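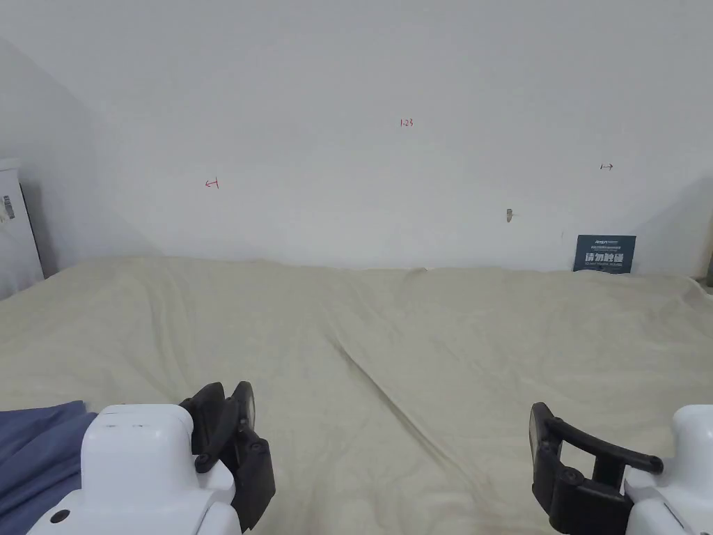 New beds at Hinley, and what we learned about sheets

09/11/2022

The Hinley house is open again, and every bed in it has been changed from the mattress up! Those of you who stayed with us over winter will remember the old ones (the dip in the middle, the squeak on the left side, the fitted sheets that pinged off the corner at two in the morning). They're gone. Come and lie down on the new ones as soon as you can.

I expected the mattresses to be the hard part. They took a morning. Gonçalo Peixoto drove to the showroom, tried the medium and the firm, rang me from the firm one and said "this", and we ordered it for the whole house. Then we started on the sheets, and that took us the best part of three months.

I had always bought by thread count, like most people I suppose. Bigger number, better sheet. Leonie Schnyder, who ran the linen room at a lakeside hotel for years before she moved out here, was very patient with me about this. Makers can get to a large number by twisting several thin yarns together and counting each one, so a sheet with a huge figure on the packet can feel thick and a bit clammy. She would much sooner know what the cotton is and how it's woven. So we did what she told us and washed samples. Over and over, same powder, same line, same peg basket, then onto our own beds at home for a week at a time.

We tried a sateen at 370, which felt gorgeous straight out of the packet and had gone fuzzy along the fold by the end of the trial. We tried a linen blend that I adored and Gonçalo said was like sleeping in a tablecloth. And we tried a plain percale from a little importer called Falcão, which was crisp and slightly boring on the first night and got better with every single wash. Percale is just a simple over-and-under weave, the same as a good business shirt. It breathes, it dries fast, and on a hot night in January it's the nicest thing in the world to put your legs down onto.

The percale won. We went for cream instead of white because Hinley runs on bore water and white linen there turns a sort of weak tea colour by the second summer. Cream just goes on being cream.

For the colder months there'll be a flannelette set in the hall cupboard for every bed, the heavier 270 gram kind. Please help yourselves! Nobody needs to ask.

Looking after your own

Since we mentioned the great sheet trial in the last newsletter, I've had more letters about laundry than about anything else we have ever done, including the year of the possum. So here are the things that have stuck with me.

Wash new sheets before you use them, on their own, in warm water. There's a finish on them from the factory that makes them look smooth in the packet, and it stops them soaking up anything.

Skip the fabric softener. I know, I know, my mum would be horrified. Softener leaves a coating on the cotton, and percale goes limp with it. Half a cup of white vinegar in the rinse does a lovely job and the smell is gone by the time they're dry.

Don't stuff the machine. A queen set wants a load to itself. If the pillowcases always come out balled up inside the fitted sheet, button or zip up the doona cover first and put the small things in last.

Hang sheets by the hem with a good overlap on the line, and give them a proper snap before you peg. Leonie can do this with a noise like a stockwhip. I can't, but even my feeble version takes out most of the creases, and I haven't ironed a sheet since August.

Rotate your sets. Two on the go and one resting is plenty for most households. Leonor Lobo keeps each set folded inside one of its own pillowcases, so you pull out one bundle and the whole bed is there. I've copied this at home and I'm a bit evangelical about it now.

As for folding a fitted sheet, Graça Garcia has promised to show anyone who wants to learn. She tucks the corners into each other, lays it flat on the bed, folds the curved edges in and ends up with a neat rectangle. I have watched her do it many times and mine still looks like a bread roll.

What happened to the old linen

The best of it went to the animal shelter at Wokgate, who were delighted and would happily take more. Old towels are even better, they tell us, but please leave out anything with elastic or feathers. The thin stuff has been torn up for paint rags, and Madalena Garcia has claimed the blue stripes for a quilt. She's after more faded cotton in blue or green if you have some lying about, and she isn't fussy about stains because she cuts around them.

Bookings

Hinley is taking bookings now for the summer, with the back rooms still free for most of January. The kettle is new too. Bring your own pillow if you're particular about pillows, bring a book for the verandah, and if you sleep well, write it in the guest book so Leonie can read it. She's very pleased with those sheets.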